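Shelf Sag in Student Housing
Project report, Introduction to Materials, Surnville College
Submitted 4 September 2024

Background

Most rooms in the Clovomstead residence have one long bookshelf above the desk. Many of these shelves bend in the middle. Residents complain about it every year, and the usual fix is to turn the shelf over. We wanted to find out how much of the sag comes back when the weight is taken off, and whether turning the shelf over does any good.

When a board is loaded it bends right away by a certain amount. If the load stays on, the board keeps bending slowly. This slow part is called creep. Wood and wood products creep more than steel does, and particleboard creeps more than solid wood. Damp air makes it worse. Our textbook covers creep in metals at high temperature but says very little about furniture, so most of our reading came from the library's woodworking section.

What we did

We used 2 kinds of board, solid pine and particleboard, cut to the same length and thickness. The pine came from Vrettos, the lumber yard on the river road. The particleboard came from discarded Ivik shelves that the housing office let us have. The Ivik shelves had already been in use for an unknown number of years. This is a weakness in the project and we come back to it below.

Each board rested on a support at both ends, with nothing holding it down. We stacked old textbooks across the middle and left them there for 10 days in August. A thread was stretched from end to end along the front edge, and the gap between the thread and the board was measured with a steel ruler every morning. On two mornings the building was locked and no reading was taken.

After the last reading we took the books off and measured again, once immediately and once the next day. Then we turned the boards over and put the books back.

Results

Both boards bent as soon as the books went on. The pine bent less and had nearly stopped moving by the middle of the test. The particleboard was still going down slowly on the last day.

With the books off, the pine came back almost straight overnight. The particleboard kept a bend that was easy to see from across the room. When it was turned over it looked flat at first under load, then began to sag in the new direction.

We also sent a short questionnaire to all 738 residents. Few people answered, so we have not used it for any conclusions. The most common comment was that the shelf was too short for binders.
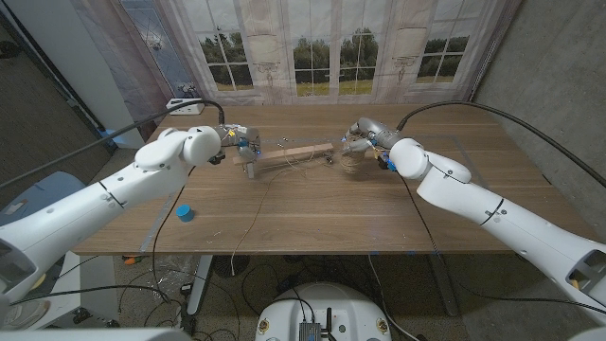

Discussion

Turning a particleboard shelf over hides the sag for a while but does not stop it. A pine shelf of the same size would hold up better. It would also cost more, and we did not get a price for a large order.

Adding a support in the middle would probably help more than changing the material. Bending depends very strongly on the distance between supports, so cutting that distance in half makes a big difference even with cheap board. We did not test this.

Problems with the method

The old shelves may have been weaker than new ones. The room had no humidity control and it rained during the second half of the test. The ruler could not show very small changes, and different group members read it slightly differently. The thread also had to be retied once, which may have shifted the readings after that point.

Further work

A longer test with new boards from both suppliers would be useful. We would also like to try a strip of wood glued along the front edge.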